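Brisum (workplace system)

Brisum is a room-servicing system in use at the Jostthorpe aparthotel, run by the hospitality firm Wundivetti. It combines wheeled robots, each with an arm and a two-fingered gripper, with scheduling software and a computer-simulated set of rooms in which tasks are tried before they are given to the machines. The system was brought in to reset apartments between guests: putting loose items back in place, collecting things left behind and checking that fittings are where they should be. Wundivetti describes it as an aid to housekeeping staff. Its effect on their work is disputed, and most of the figures in circulation come from the company.

Contents
1 Background
2 The work
3 Simulated rooms
4 Effects on staff
5 Claims and evidence
6 Criticism
7 See also

Background

Jostthorpe has 188 apartments, nearly all with a small kitchen counter, a dining table and one or more framed pictures. Before Brisum, a turnover was done by one housekeeper working alone, or by two in the larger apartments. The housekeeper stripped the beds, cleaned, restocked, tidied and then reported faults on a paper sheet kept on the trolley.

Wundivetti first announced the system in a February newsletter to its investors, some months before staff were told about it. The newsletter said that tidying and checking made up the "low-value portion" of a turnover and could be handed to machines without any loss to guests. The phrase was widely repeated at Jostthorpe, not kindly. Housekeepers pointed out that tidying is when most faults are found, and that a person wiping a worktop will notice a dripping tap without having been asked to look for one.

The software is supplied by Snorradóttir, a contractor which also keeps the simulated rooms. The terms of the contract have not been published. It is not known whether Wundivetti pays for each room serviced, for each robot or by the year, and this makes any outside estimate of savings little more than a guess.

The work

A Brisum turnover is split into two visits. The robot enters first, after checkout has been confirmed, and works through a task list drawn up for that type of apartment. The list covers loose objects on counters and tables, chairs, small ornaments, and pictures. A housekeeper comes in afterwards to make the beds, clean the bathroom and kitchen and finish anything the robot has marked as not done.

Objects are sorted by the software into three groups: those that belong to the apartment, those to be thrown away and those to be treated as lost property. Fruit and food are always thrown away. Items the software cannot place in any group are left where they are and listed for the housekeeper. In the early weeks this last list was often the longest of the three, as guests leave behind a far wider range of things than had been planned for. Snorradóttir later added more object types, and the lists grew shorter. Whether this meant that more things were being recognised or that more were being sorted wrongly was not reported.

Pictures have given more trouble than their place on the list would suggest. The task calls for the robot to find a frame, bring the gripper up to it and, where needed, take hold of it and set it right. Frames are thin and easily marked, and a gripper with two flat fingers has little margin for error near a painted wall. A housekeeper straightens a picture with one hand in passing. For the robot it is a task of its own, with its own approach, its own checks and its own entry in the log.

Simulated rooms

New tasks are first attempted in simulation. Snorradóttir's rooms are furnished with counters, tables, plants, pictures and small loose objects, and a simulated robot is run through the same job many times over. A task is passed to the real machines after 1,000 simulated runs, provided that the share of failures is below a limit set by the contractor. The limit itself is not disclosed.
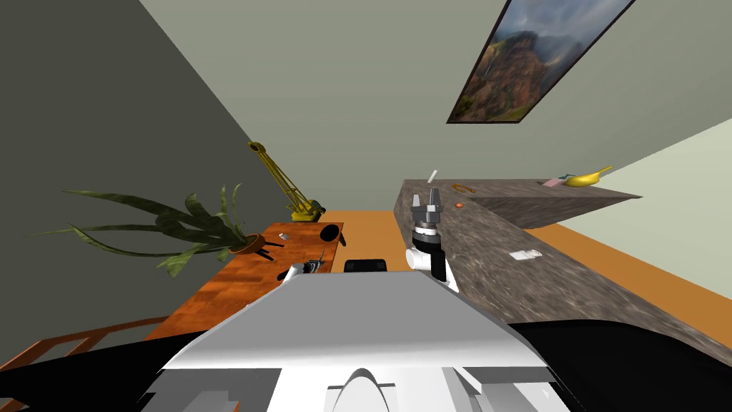
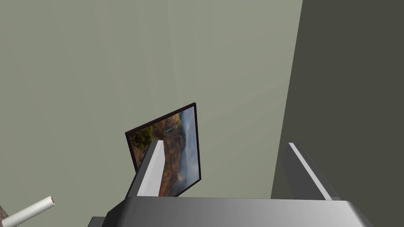
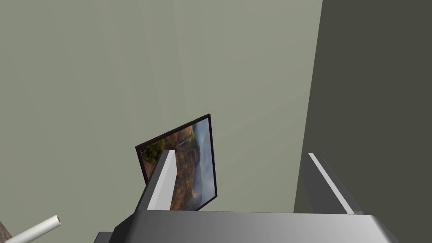 Computer-rendered views from a simulated room. First: the robot's arm between a wooden table and a granite counter. Second and third: the gripper close up, with a framed landscape showing between its fingers.

The company presents the simulated rooms as a safety measure, and in one sense they are, in that nothing can be broken in them. Their value as a guide to real apartments is less certain. A simulated room contains only what somebody has thought to put in it. Counters at Jostthorpe are found with spilt drinks, wet towels, phone chargers and half-built children's puzzles on them, and bags are left across doorways. Housekeepers who were shown the simulated rooms during training remarked mainly on how little was in them.

There is also the matter of what a failed run teaches. In simulation the room can be put back as it was at the press of a key and the attempt made again. In an apartment, an attempt that goes wrong leaves something for a person to deal with, usually with the next guest due at 3 p.m. The time spent on this is not counted in the simulator's results, and until staff asked for it, it was not counted in the apartments either.

Effects on staff

Wundivetti states that no housekeeper was dismissed as a result of Brisum. This appears to be true as far as it goes. Several posts that fell vacant after the system arrived were left unfilled, and contracts for seasonal staff were not renewed. The company does not class these as job losses.

For those who stayed, the main change was in how the day is arranged. Housekeepers had been given a floor each morning and could take the apartments in whatever order suited them. Under Brisum they are sent to apartments one at a time by a handheld device, in an order that depends on when the robots finish. Workers have complained of longer walks between jobs, of waiting in corridors, and of having no way of knowing when a shift will be busy. Some of the older staff had used the freedom of the old arrangement to leave heavy apartments until a second person was free to help with the mattresses, and this is no longer possible without a supervisor's agreement.

The work left to people is also harder on the body. Tidying and checking were the lighter parts of a turnover and gave some rest between bathrooms and beds. With these removed, a shift consists almost wholly of lifting, bending and scrubbing. The allowance per apartment was cut when the robots came in, on the grounds that there was less to do. It was partly restored after complaints, though not for the smallest apartments.

A new role, room support, was created to look after the robots. Its holders free machines that have stopped, clear obstacles and confirm or correct the lists of found objects. The role pays slightly more than housekeeping and was advertised within the company first. It was said at the launch to offer a path into technical work. In practice, repairs and any change to the software are done by Snorradóttir, and those in room support have no access to either.

Blame has been a further source of friction. Where an item is broken or goes missing, the robot's log shows what the machine recorded and nothing else. Housekeepers, who enter second, are the last to have been in the room, and several were questioned over losses before the order of visits was taken into account. Wundivetti has since agreed that logs will be shown to the worker concerned on request.

Claims and evidence

The figure most often quoted for Brisum is that it completes 100 per cent of its assigned rooms. The wording matters. A room counts as completed when the robot has reached the end of its list, including any tasks it has skipped or marked as not done. A robot that enters an apartment, fails to sort a single object and leaves would be recorded as having completed the room.

Guest satisfaction is reported to have risen in the first season. The same season saw new beds and a lower price for longer stays, and no attempt was made to separate the effects. No comparison has been published with a group of apartments serviced in the old way, although the building, with its repeated floor plans, would lend itself to one.

Housekeepers kept their own tally for a short time in notebooks, recording how often they had to redo something on the robot's list. Wundivetti objected that the tally was not kept evenly across floors. That is a fair objection, though the company has put nothing in its place.

Criticism

Critics of the system have mostly accepted that a machine able to tidy a room would be useful. Their quarrel is with the order in which things were done. The allowance per apartment was reduced at the start, on the strength of results from simulated rooms, and the people doing the remaining work were asked for their view only afterwards.

Others have questioned the choice of tasks. Bed-making, mattress turning and bathroom cleaning cause most of the strain injuries reported by housekeepers, and none of them is on Brisum's list. Wundivetti has said that these tasks are "under review" and has given no date.

See also

Aparthotel
Housekeeping
Job design
Robot simulation
Work intensification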